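Tidying the table, week four

I have been promising to write up the robot club properly for a while now, and as I'm too wired to sleep after tonight's session, you're getting it all in one go.

A quick recap for anyone who came here for the bread posts. In the winter I joined an evening class on small robot arms. It's run by Hedvika Štěpánek, who used to teach maths and now teaches people like me, who can write a bit of Python and have never been trusted with anything that moves. There are two arms between the lot of us, and we work in small teams. Mine is me, Peiyu Han and Svatopluk Kolář, and we called ourselves Karkton, which was a typing mistake on the sign-up sheet that we grew fond of. The other team at our end of the room is called Vusero and they are annoyingly good.

The end of the course is a little competition among ourselves. Each team gets a table with odds and ends on it, and the arm has to pick things up one by one and put them in a tray. You get a point for each thing in the tray, you lose one for anything knocked on the floor, and there's a bonus if you never touch the stop button. No human hands once you've started. It sounds so simple when you say it like that!

Week one was all moving the arm about by hand and recording where it had been. I loved this far more than I expected. You take hold of the wrist, lead it to where you want it, save the pose, lead it somewhere else, save that one too, and then you press play and it does the whole dance back to you. I grinned like an idiot. Svatopluk made it wave.

Week two was when we found out why you can't win with saved poses. Hedvika came round with a perfectly innocent face, nudged one of our blocks over by the width of a thumb, and asked us to press play again. The gripper went down beautifully, closed on nothing, lifted nothing, carried nothing over to the tray and let go of it with great care. I've rarely laughed so much at my own work.

So week three was the camera, and calibration, and this is where I have to eat some humble pie. I had copied the table height into the settings in centimetres when the program wanted millimetres. We spent most of the evening hunting for a fault in the arm, then in the cable, then in Peiyu's code (sorry, Peiyu), while it kept stopping miles above anything it was meant to pick up. When I finally spotted it I considered keeping quiet. I did own up in the end, and there is now a sticky note on my laptop that just says MM.

Which brings us to this week. Peiyu had been busy at home and wrote a program that tries thousands of pretend grasps on simple shapes and keeps the ones that hold. She ran it with 3,000 tries on a plain block and 1,298 of them came out as good, which gave us plenty to choose from. The trick she used after that is very neat – she throws out any grasp where the wrist would have to lean over a neighbour to get there, and then sorts what's left by how far the arm has to travel. It took the list down to around 200. The arm only needs one, of course, but it's lovely to have spares.

On the real table we slowed everything right down. Hedvika's rule is that a new program runs at a crawl until it has done the job three times in a row with no fuss, and I've come round to that. At a crawl you have time to see what it's about to do. You can watch the wrist settle over a thing and think, yes, that's the right one, or, oh no, it's going for the controller.
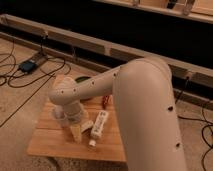

Page last changed: 20 February 2020

We'd argued over where to begin. Svatopluk wanted the pale yellow block first, as it stands taller than it is wide and is the easiest thing to send flying if you leave it until later. I wanted to start with the white block next to it, to get an easy point on the board. He was right and I've told him so. The controller is the one I worry about. It's long, it was lying at a slant, and it has buttons on top, so the camera program keeps changing its mind about where the middle is. The little white cap by the end of it is another headache, and then there's the red thing towards the back, where the forearm has to reach over everything else.

Peiyu's idea for the controller is to ignore the middle completely and look for the two long edges, then close across them wherever they run straight. She's going to try it on 100 made-up pictures before we let it near the arm. My job for next time is the speed of the last bit of the descent. I'd like it to come down briskly, slow up when it gets close, and then ease on to the object, and at the moment I've only got it doing one speed all the way, like a very cautious lift.

Things I want to remember for next time:

Save the settings file under a new name before changing anything.
Ask Hedvika whether a thing that lands half in the tray counts.
Borrow the longer ruler from Vusero, and give it back this time.
MM!

If any of you have done something like this and have a good way of finding the edges of shiny white plastic under warm light, please leave a comment, I'd love to hear it. I'll put our code up once Peiyu has taken out the rude variable names.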